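"I knew the phone number of the payday lender by heart"

For six years, a school bus mechanic from Brillville spent most of what he earned on online slots. He hasn't placed a bet since October of the year before last. He agreed to talk to us on the condition that we leave out his name, and we have left out the names of his family too.

He is in his forties and speaks slowly, with long gaps. We met at his sister's house, where he has been living since he sold his own.

It began, he says, with a work injury. He was off for two months with a torn shoulder and had nothing to do in the evenings. "I'd never been to a casino. I didn't play cards. I bought a lottery ticket maybe twice a year. Then I saw an ad for a slots app with free spins, and I was bored, so I signed up."

The free spins ran out on the first night. He put in 13 dollars of his own and won 194.

"People ask me about the worst day, and they expect me to tell them about a big loss. I think the worst day was that one. If I'd lost the 13 dollars I would have deleted the thing and watched TV."

By the time he went back to work he was playing every day. He played in the parking lot before his shift and in the restroom during it. He set his alarm for three in the morning so he could have an hour while his wife was asleep. He had a second bank account she didn't know about, with the statements sent to his email.

"I was good at hiding it. I told her the overtime had been cut. I told her the truck needed a transmission. I fix engines for a living, so she believed me about the truck."

The loans came in the third year. There were credit cards first, then a loan against the house, then payday lenders. At one point he owed money to nine different companies. He kept a list of the due dates in the back of a parts catalog at work and moved money from one to the next.

"I knew the phone number of the payday lender by heart. I didn't know my daughter's number. I still think about that."

He tried to stop several times. He deleted the app and put it back the same night. He gave his debit card to a coworker for a week, said it was for a bet about saving money, and then opened an account with a different card. He once went 31 days, and to mark the month he let himself play for ten minutes. He played until it was time to go to work.

His wife found out from a letter. It was a final notice that should have gone to his email and was mailed to the house. She opened it at lunchtime and he came home at five. He says there was no shouting. She had the letter, a pen and a calculator, and she asked him to write down everything he owed. It took most of the evening, and he left two of the loans out.

"I couldn't do it even then. I was sitting there caught, and I still kept two back, so I'd have somewhere to go."

She found out about those as well. They separated that summer.

His sister was the one who looked for help. She found a group that meets in Stirnotthorpe, a 40-minute drive away, and took him to the first meeting herself. He sat near the door and didn't speak. He didn't speak at the second one either.
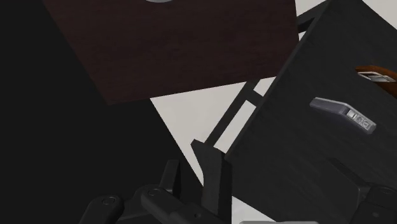 "At the third meeting an older woman talked about lying to her dentist about why she couldn't pay. It was such a small thing. I'd done the same with my dentist. I started talking after that and I couldn't stop for a while."

He has gone every week since, by video when the meetings moved online. He also signed up for Skekolus, a program that blocks gambling sites on his phone and laptop. His sister holds the password. A debt counselor at the Gatchalian office in Brillville put his loans into a single payment of 293 dollars a month. He will be paying it for a long time – he knows the last date but would like to keep it to himself.

His wages go into an account his sister can see. He gets cash on Fridays for gas and lunch, and he brings back the receipts. Some people in his group think that is too strict. He says it suits him, and that he would be nervous if she stopped.

He still gets the urge, mostly when he is tired or when the weather is bad and he is stuck indoors. He calls someone from the group or goes out and works on his sister's car, which he admits doesn't need much work. The ads bother him more than anything. He mutes the TV when they come on and leaves the room if there are several in a row.

His daughter is in high school now and comes over on weekends. She asked him last year how much he had lost, and he told her the full amount, including the house.

"She was quiet, and then she asked if we could get something to eat. So we went and got something to eat."

7 Jan 2021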